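Getting a two-arm setup to handle small stuff without losing your mind

I've been at this bench most Mondays since September, and the part people ask me about most is the layout, so let's start there. You don't need anything fancy! Mine runs on Mundeo (the control software, free for home builds), and the whole first session takes me an evening if I don't get distracted.

First, cover the table. I used brown paper, pulled tight and clamped at the front edge. Then put down your objects and save an open position for each gripper. I like 8 saved positions per arm – more than that and I forget what I called them. Open the fingers wide for this, way wider than feels necessary, and start slow, at 10 percent speed.
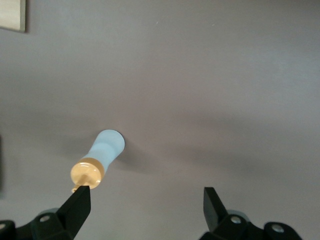
Next come the approach angles. For anything lying on its side, line the fingers up across the narrow part of the body, then back off five centimeters and save that as the waiting spot. Do it again from the other side of the object. I skipped that second pass on my first try and spent a whole evening wondering why every grasp came in crooked.

Once single objects work, lay out a little kitchen: a scale, a cup, a squeeze bottle, a cutting board with lemon slices. Give each arm its own half of the table and only let them share the middle after five clean runs each. And leave slack in the wrist cables! Move each joint through its full range by hand-jogging it and watch the loop the entire time.
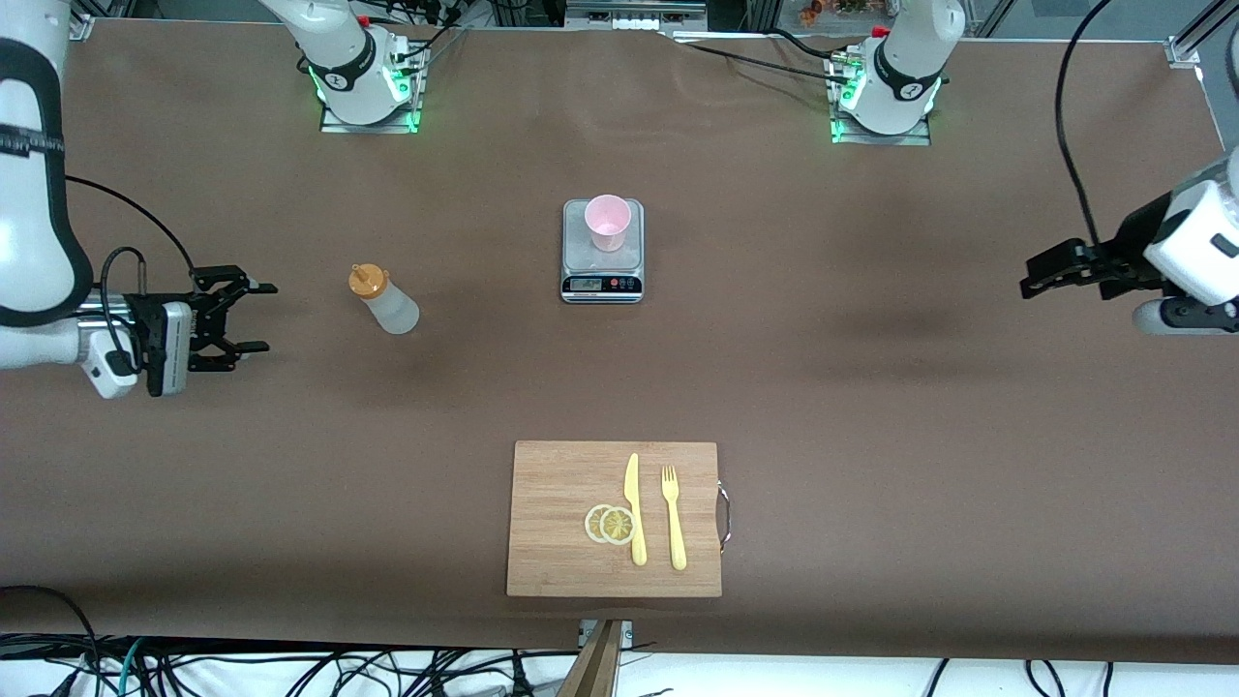
Jingyi Feng wrote in to say the shared middle gave her trouble until she made one arm wait for the other to go all the way home. "Halfway back isn't enough," she says, "mine kept bumping elbows." I've added a wait step to my own routine, right after the release.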